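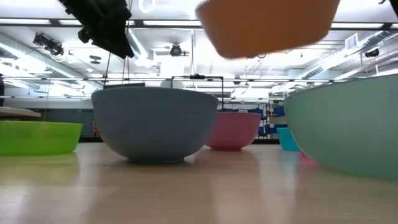
Why do mixing bowls fit inside each other?
Each bowl in the set is a little smaller than the one it sits in, and its sides lean outward, so it can slide down until it rests.

I love this stuff! Look under a bowl and you'll often find a small ring called a foot - that's what it stands on. My biggest bowl is 27 centimeters across, and the other bowls hide in it like sleepy puppies. One shelf spot instead of lots! 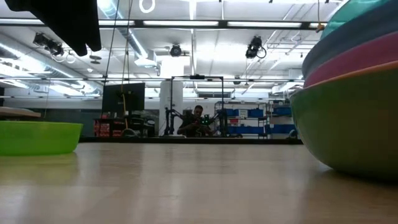 Stacked up: green at the bottom, then pink, gray-blue and teal.

Want to try it at home? Ask a grown-up for some plastic bowls and mix them all up on the table. Put the biggest one down first, then the next biggest, and keep going. If one wobbles or sticks up too high - swap it with another and have a second go.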